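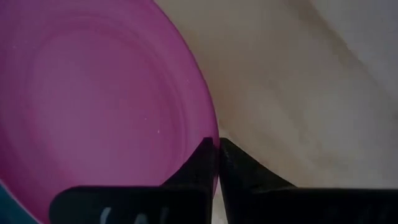 4.3 Gripper set-up for plate handling

This section applies to the two-arm Skenden table cell running the Tasta control software. Carry it out after a finger change, after an arm has been removed from its mount, and at every service interval (600 operating hours).

Caution: Keep hands off the tabletop while the arms are powered. Either arm can move when the software starts.

Note: Do the left arm first. The right arm takes its reference from it.

1. Move both arms to the park position and set the speed limit to 10 percent.
2. Wipe the inner faces of the fingers with a dry, lint-free cloth. Do not use solvent.
3. Close the fingers without a load. The tips must meet evenly. If one tip leads the other, loosen the finger screws, square the fingers against the setting block and tighten again.
4. Open the fingers fully. In the Tasta gripper page, press Set Open. The position value must read 255.
5. Close the fingers on the setting block and press Set Closed.
6. Repeat steps 3 to 5 for the other arm.

4.4 Approach height
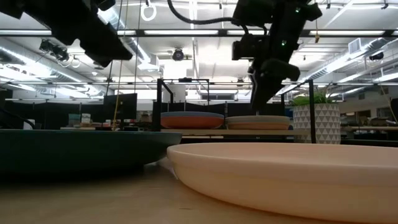 Approach height is stored separately for each pick location and is measured from the rim of the top plate. A location taught on a single plate must not be reused for a stack. Where plates are stacked on a raised shelf, as with the beige ones under the right gripper, teach the height with the full stack in place and check it again with one plate left. Watch the cable at the wrist during both checks.

1. Jog the gripper over the rim with the fingers open.
2. Lower it in single steps until the fingertips are level with the rim.
3. Raise it by the clearance value on the Taipe plate card and press Store.
4. Run the approach 10 times at low speed. If a fingertip touches the rim, increase the clearance by one step and repeat.

Caution: Do not teach heights with both arms in the shared zone. Park the arm not in use.

4.5 Shared zone check

Run this check with plates on both the near and far sides of the table.

1. Load the Skodmont test routine.
2. Set the speed limit to 10 percent and start the routine. Keep one hand at the stop button.
3. Confirm that one arm waits while the other is inside the shared zone.
4. Raise the speed limit to 100 percent only after a full pass with no stop.

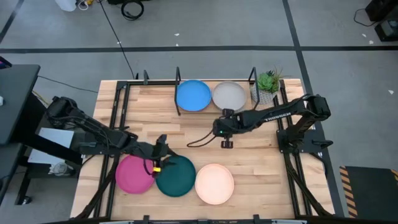

Shona Munro adds that a pass at low speed does not clear the wrist cables, and that she repeats step 3 at half speed before going to full, with the loops checked for snagging at the end of each reach.

If the routine stops with a zone fault, park both arms, repeat section 4.3 and start the check again from step 1. Record the final clearance values in the service log.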